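About us

Wellside is a small research group that works on one narrow question: when somebody says a robot has learned to take a computer apart, how much of that is true? We test methods for automated disassembly, our own and other people's, and we write up what we find, including the dull bits.

We started because we didn't believe a result. It was our own result, which made it awkward. Mahtab Mazandarani had trained a controller called Rewi to deal with drive caddies in old desktop machines, and the first set of scores came back at 93 per cent. Everyone was pleased for about an afternoon. Then Idris Owen went through the log and found that the computer had been put down in the same spot, at the same angle, for every attempt. Rewi had learned a path through the air. Whether it had learned anything about drives was another matter.

So we ran it again, with the parts turned and shifted by hand between attempts, and published both figures side by side. The second was 70 per cent. We still think that's the more useful number, and it's still probably too kind.

What we work on

Most of our work is with desktop computers and the pieces that come out of them: drive carriers, plastic cages and trays, power supplies, boards. A human dismantler gets through these without much thought. A robot has to find the latch, get its fingers near it without knocking something else, push the right way and notice whether the push did any good. The last step is where most published methods go quiet.

We use a camera at the wrist, close to the fingers. It sees the part well and the rest of the bench badly. Papers tend to mention the first half of that.

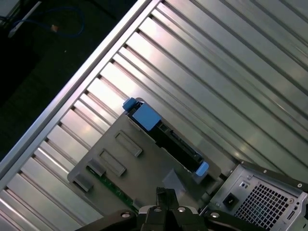 Si-woo Ham: I'd still like to see the turned-tray trials reported by angle. One average over all of them hides the angles where the method simply gives up, and those are the ones a recycler would ask about first.

We agree, and the newer reports do it that way. The older ones don't, and we haven't gone back to redo them. If you're quoting our early figures, please bear that in mind.

How we test

A method gets 100 attempts with us. We fix that number beforehand and we don't stop early when things are going well, which is a more common habit in this field than people like to admit. Every attempt is counted, including the ones where the gripper never reached the part. If a person has to step in, even to nudge something a finger's width, it goes down as a failure.

We also write down what we expect before we start, and file it where we can't quietly change it. Aroha Rutherford keeps those notes. Some of them are embarrassing. In July we predicted that adding force readings at the wrist would sort out most of the slips at the latch. It made very little difference, and we spent a good deal of money on the sensor.

The arm has an emergency stop within reach, and attempts ended with it count as failures too.
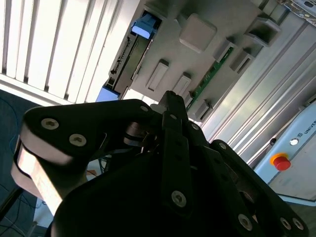

Counting every stop as a failure seems harsh to Maxine Bolger, who has argued more than once that a cautious operator can sink a perfectly decent method. It's a fair point. We've tried having a second person judge the stops afterwards, but that person usually wants the method to do well, so for now we've kept the harsh rule and put the number of stops in a separate column.

What we've found so far

Not as much as we'd hoped. Across 237 recorded attempts with mixed layouts, Rewi was decent at getting its fingers to the right area and poor at knowing when it had finished. It would carry on pulling at a drive that was already free, or let go of one that wasn't. Our second method, Odance, breaks the job into shorter moves and checks the camera view after each one. It's slower. It's better at stopping. We can't yet say whether it's better overall, and we'd be wary of anyone who said so on our behalf.

Open cases are harder again. There are cables, brackets and sheet metal close to everything, light falls off towards the back, and two machines of the same model may not have been put together quite alike. A method that does well on a bare tray tells you little about how it will do beside a motherboard.

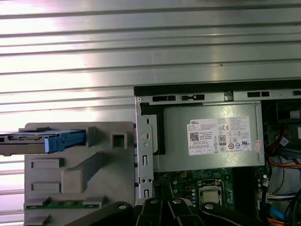

Has anyone tried it on a make it hasn't been trained on?

Yes, briefly, and it went badly. The write-up is in the reports section under Nonby, our name for the set of unfamiliar machines we keep back from training. Neither method did well enough on it for us to give a single headline score, so we've listed the attempts one by one.

Working with us

We'll test methods from outside the group on the same terms as our own. You get the full log, and so does everyone else. We don't do demonstration videos, and we won't hold back a poor result until a better one is ready - please don't ask.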